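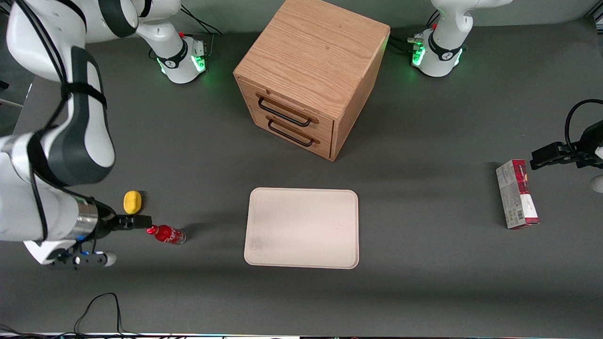 Call for participants: sleep and daytime fatigue in adults who work rotating shifts

Vimevden Sleep Clinic, Behavioral Health Unit
Study name: Katlow
Recruitment closes: 24th May

Summary

The Behavioral Health Unit is recruiting 192 adults for a study of two non-drug treatments for long-term insomnia in shift workers. Participants are assigned at random to one of two groups. Both groups receive an active treatment. There is no placebo group and no waiting list group.

Participation lasts 8 weeks, with one follow-up interview after the last treatment week. Most of the study is completed from home.

Background

Cognitive behavioral therapy for insomnia was developed largely with people who go to bed at a regular hour. Several of its standard instructions, such as getting up at the same time each day, cannot be followed as written by a person whose start time changes from week to week. Clinicians usually adapt the instructions case by case. The Katlow study compares one fixed set of adaptations with the standard program plus individual advice from a therapist.

The main outcome is the score on a self-report insomnia questionnaire at the end of treatment. Secondary outcomes are daytime fatigue, mood, use of caffeine and alcohol as sleep or wake aids, and number of sick days reported.

Who can take part

You may be eligible if all of the following apply:

You are between 21 and 60 years old.
You have worked rotating shifts, including nights, for at least six months and expect to continue for the length of the study.
You have had trouble falling asleep or staying asleep on three or more nights a week for at least three months.
You can read and speak English well enough to complete questionnaires and take part in sessions.
You have a phone or computer with a working internet connection.

You cannot take part if any of the following apply:

You have untreated sleep apnea, narcolepsy, or restless legs syndrome.
You have a seizure disorder, or have been diagnosed with bipolar disorder or a psychotic disorder.
You are pregnant, or are the main night caregiver for a child under one year old.
You are currently receiving psychological treatment for insomnia elsewhere.
You started, stopped, or changed the dose of a sleep medication or antidepressant in the past four weeks.

People taking a stable dose of a sleep medication may apply. Do not stop or reduce any medication in order to qualify. Questions about medication should be taken to the person who prescribes it.

People in recovery from alcohol or drug dependence may apply if they have been abstinent for at least six months. This is discussed in the screening call and is kept confidential.

What participation involves

Step one is a short online form. If your answers meet the basic criteria, a member of the study team will call you to go through them in more detail and to explain the consent form. You will receive a copy of the form by email before the call. Signing it does not commit you to finishing the study.

Step two is a baseline visit at the clinic on Vonolberg Street. At this visit you complete questionnaires, are fitted with a wrist activity monitor, and are shown how to fill in the sleep diary. Blood samples are not taken. Visits can be booked in the morning, afternoon, or evening.

Step three is the treatment period. Participants in both groups have one video session a week with a trained therapist and fill in the sleep diary after each main sleep period, whatever time of day that falls. The activity monitor is worn during the first and last weeks only. Sessions are audio recorded so that a supervisor can check that the treatment is delivered as planned. Recordings are deleted when the check is complete.

Step four is a return visit in the final week, followed later by a telephone interview.

Possible risks

Both treatments limit time in bed during the early weeks. This can increase sleepiness for a short period. Participants who drive for work or operate heavy machinery will discuss this with the therapist before the limit is set, and the limit can be relaxed at any point. Some questionnaire items ask about low mood. If your answers suggest that you are at risk, a clinician will contact you the same day.

Payment

Participants who complete both clinic visits and the telephone interview receive $600 in total. If you withdraw early, you are paid for the parts you completed. The baseline visit alone is paid at $80. Parking at the clinic is free for study visits. Treatment is provided at no cost, and your health insurance is not billed.

Privacy

Study data are stored under a code number. Your name and contact details are kept in a separate file. Your employer is not told that you applied or took part, including where you learned of the study through a workplace notice. You may withdraw at any time without giving a reason, and withdrawal does not affect any other care you receive at the clinic.

How to apply

Complete the screening form on the Katlow study page, or leave a message for the study coordinator, Neelam Kandpal, at the clinic's main desk. State your first name, a phone number, and the hours when you are awake and free to talk. Calls are returned within three working days.

Questions about the treatments or the study design may be addressed to the principal investigator, Dr. Irina Surdu, through the same desk.

This study is not an emergency service. If you are in crisis or thinking of harming yourself, call or text 988, or go to the nearest emergency room.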